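Chapter 7
Drain, Waste and Vent Piping

7.1 Purpose of the system

The drain, waste and vent system carries used water and solids out of a building by gravity and keeps sewer gas from entering occupied rooms. It differs from the supply system in one basic respect: supply piping is under pressure at all times, while drain piping is normally only partly full and open to the atmosphere through its vents. The methods of sizing introduced in Chapter 6 therefore do not carry over. A supply pipe is sized for pressure loss at peak demand. A drain is sized for the load placed on it and for the slope at which it is laid.

Three terms are used throughout this chapter. A fixture drain runs from the trap of a single fixture to the next fitting. A branch collects the flow of one or more fixture drains on the same floor. A stack is a vertical pipe that receives branches and delivers the combined flow to the building drain.

7.2 Fixtures and traps

Every fixture connected to the system must be protected by a trap, a bend that holds a plug of water known as the seal. In sinks, tubs and showers the trap is a separate fitting. In a toilet it is formed in the body of the bowl, and no second trap is installed downstream of it. Double trapping holds air between the two seals and slows the discharge.

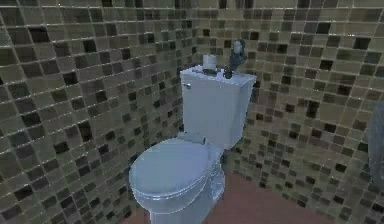 Figure 7.1 A two-piece toilet with a rectangular tank, set in a tiled corner.

The seal can be lost in several ways. Self-siphonage occurs when a fixture discharges fast enough to pull its own trap empty. Induced siphonage is caused by flow from another fixture on the same line. Evaporation affects traps that are seldom used - floor drains in particular - and is treated in Section 7.6.

7.3 Load and slope

Loads are expressed in drainage fixture units, a scale that combines the rate of discharge with the expected frequency of use. The units for all fixtures on a pipe are added, and the total is compared with the limit for that diameter and slope in the governing code.

Slope must be held within a narrow range. If a drain is too flat, the flow lacks the speed to move solids. A uniform grade, free of sags, is required over the full length of the run.

The Arkberg apartment building, used as a worked case in this chapter and the next, has a total load of 376 units divided between two stacks. The Hesano stack serves the east side and carries 200 units. The Ocampo stack carries the remainder. Both discharge to one building drain, which the designer has sized for 400 units - a margin of 24 units for later additions. The student should confirm these totals from the fixture schedule in Appendix C before starting the problems.

7.4 Vents

A vent admits air behind a moving slug of water and relieves pressure ahead of it. The simplest arrangement is the individual vent, which serves one trap. Common, wet and circuit vents are covered in that order in the sections that follow.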